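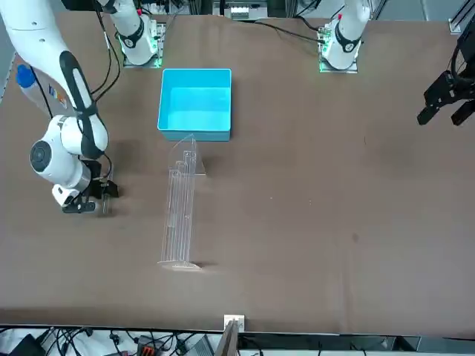
Mervyn Mottram writes that he can't see the point of an open bin on a work table when a drawer unit of the same footprint holds more and keeps the dust out. He has used drawers for years, and his comment on the last review ran longer than the review did. He also asks whether the blue is the only color. He is right about the dust. On the drawers I disagree, and most of what follows is the reason.

The Skerkthorpe open bin from Braklow is a plain rectangular container, bright blue, open at the top, with rounded corners and a rim. It has no lid, no divider and no label holder. Braklow sells it as a single unit for bench use. The listing shows other colors, but the blue was the one in stock when I ordered, so that is the color reviewed.

Intended use

I wanted one container at the back of the table for things that leave the table: empty bottles, caps, packaging, parts going back to the shelf. A drawer is a poor fit for that job. It has to be opened, it needs clear space in front, and anything tall has to be laid flat before it will close. With an open bin the item is lifted, moved and released. The time saved on each item is small, and it comes up all day.

The bin stayed in service for 11 weeks on a brown work surface. I moved it between the back and the side of the table twice in that period and settled on the back.

Dimensions

Usable inside depth, measured from the floor to the top of the rim, is 109 mm. Braklow gives the outside height only, which is not much help to anyone trying to work out what will fit. The 2 mm I found between the highest and lowest points of the rim made no difference in use. It would matter if you intended to lay a board across the top as a cover, as Preben Thorlacius suggested, and I would sand the board or put felt under it in that case.

The corners reduce the usable floor slightly. Square boxes do not seat fully into them, so a row of small cartons pushed along one wall leaves a gap at each end. Round items are not affected. If your stock is mainly cartons, measure the flat part of the floor and ignore the outside figures.

Bottles

Clear drink bottles with screw caps were the main test item, as they are what collects on my table. A 1,000 ml bottle will not lie flat in the bin. It rests at an angle with the cap end over the rim, stable enough if the base is pushed into a corner. Smaller bottles go in flat.

Stability with one tall item leaning on the rim was acceptable when the bottle was empty. With the bottle full, the bin could be tipped by pressing down on the cap end with one finger. I would not store full bottles this way, and a heavier item on the floor of the bin at the opposite end corrects the problem.

Cap color turned out to be a nuisance. A blue cap on the floor of a blue bin is hard to pick out in low light. Anyone sorting blue caps or blue fasteners should order a different color. Black and metal parts stand out well against it, and so does white packaging.

Movement on the table

An empty bin is light and will travel if knocked. On my surface it moved when a sleeve caught the rim, and it moved again when I dropped a bottle against the inside of the wall. There are no feet in the box. I added four adhesive pads of the kind sold for chair legs, one near each corner, and the bin then held its place in normal use. Braklow could include a set at very little cost, and I have marked the bin down for it.

Leave clearance behind the bin for cables. A cable trapped under one edge lifts that side enough to make it rock, and the rocking is easy to mistake for a warped floor. I spent part of an afternoon checking the table with a level before I found mine.

Access

An open bin needs free air above it, and this is the one place where Mottram's drawers have a clear advantage. A shelf hung low over the back of a table makes the rear half of the bin awkward to reach. Quang Đỗ runs the same model under a shelf and has turned it so the short side faces him, which he says is an improvement. I tried that layout. It is better for retrieving single items and worse for tipping in a handful of offcuts, which tend to hit the rim and scatter.

The front wall is the same plain wall as the rest, with no cutout. You have to look down into the bin to see what is on the floor of it. Seated, on a low chair, I could not see small parts near the front wall at all. Standing, I had no trouble. Bins with a scooped front are better for seated picking, and if that is the whole of your use then this is the wrong product.

Cleaning

Drips from bottles collect in the corners. The rounding helps here, as a folded cloth reaches all of it and there is no seam to dig out with a brush. Warm water and dish soap removed a dried ring of soda. Label adhesive took longer. Dilani Wanigasekara recommends a little cooking oil, left on for ten minutes and then washed off with soap, and that worked. I did not try solvents and can't comment on them.

Dust does settle inside. I wiped mine out whenever I emptied it. A table next to a saw or a sander would need more than that, and a lidded box would be the sensible choice there.

Comparison

The nearest alternative I have used is the Meltness tray, which is shallower and wider. It is better for flat parts and paper. It is not suitable for bottles, which roll over the edge. The Þorgeirsson box is deeper and comes with a lid, and it takes up more room than I was willing to give at the back of the table. Once its lid was off I never found anywhere to put the lid.

Troels Ásgeirsdóttir asked in May for a figure on load. I do not have one. I lifted the bin by its rim with a full set of sockets inside and saw no permanent change in the wall afterward, though the long sides did bow while it was in the air. Carry it from underneath when it is heavy.

Faults found

No feet or pads supplied. Inside dimensions not published. Rim out of level by a small amount. The price sticker was on the inside floor and left residue that needed the oil treatment before first use.

Rating

Four out of five for general bench use, standing. Three out of five if you work seated. Buy it in a color that contrasts with whatever you sort most, and add the price of the pads to your order. I have ordered a second one for the other end of the table, in gray if they have it.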